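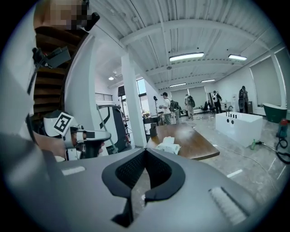
Dark stripes on brown up top, marble underfoot.

I grew up with carpet. Wall-to-wall, oatmeal colored, even in the bathroom (it was that kind of house), and I never gave a thought to floors until I rented an apartment in Ulirside with marble in every single room. The listing said "original stone throughout" and I pictured myself drifting around in a robe with a coffee. I signed the lease in September, when it was still warm out and walking barefoot on that floor was about the nicest thing I'd ever felt.

Then came winter. I own eleven pairs of thick socks now.

But I stuck with it, and somewhere in my second year I turned into one of those people who looks down when they walk into a building. Hotels, banks, my dentist. I'll be halfway through a hello and already checking out the joints between the slabs. So when this magazine asked if I wanted to write something about how we live at home, I said can it be floors, please, and they said sure, if you keep it short.

The first thing I learned is that marble hates lemons. I made a salad dressing, splashed a bit by the stove, wiped it up the next morning and found a dull little patch shaped like a comma. It's still there. I'd assumed it was a stain, so I scrubbed it, and then I bought a powder and scrubbed it some more, and I made a much bigger dull patch around the comma. What had happened was that the acid ate the polish. You can't clean off a thing that's missing! Vinegar does the same, and so do wine and tomato sauce and a fair number of bathroom sprays that have a picture of a shiny floor right on the bottle.

These days I use warm water, a flat mop and a tiny squirt of soap made for stone. I dry it after with an old towel that I push around with my foot. Grit is worse than dirt, so I sweep a lot, and there's a doormat on both sides of the front door. My neighbors downstairs take their shoes off in the hall, and their floor looks ten years younger than mine.

I did pay for a proper polish once. I called two places. Okent quoted me 800 dollars for the living room and hallway, and Lemus came in lower but wanted me out of the place for two nights. I went with Okent. They showed up with a machine like a fat vacuum cleaner and a stack of pads, worked from rough to fine, and left behind a gray slurry along the baseboards that took me most of a weekend to get rid of. It was gorgeous, though. I could see the window in it. I walked around it for a week like it was a swimming pool.

Would I do it again? Maybe the hallway. A mirror shine shows every sock print, and I've come around to the softer finish, the one the trade calls honed. It's less slippery too, and I say that as someone who has gone down hard in front of the fridge with a full bowl of cereal.

The best stone floor I know is in the old Rees department store, the one across from the bus station that's now offices. It has been walked on for 136 years and you can read it like a map. There's a shallow dip where the main doors open, and another at the foot of the stairs. A paler strip runs along the wall where the glove counter used to be, where only the clerks ever stood. I go in sometimes on my lunch break. The guard thinks I'm lost.

Noise is the other thing I wish I'd known about. Everything rings. A dropped spoon sounds like a car accident, and phone calls have an echo that makes my mother ask if I'm in a church. Rugs fix most of it. I have 6 now, with felt pads underneath so they don't skate off when I turn a corner, and I found the biggest one at a yard sale for 40 dollars. It's oatmeal colored. My sister came over, looked at it and asked if I was planning to do the bathroom next.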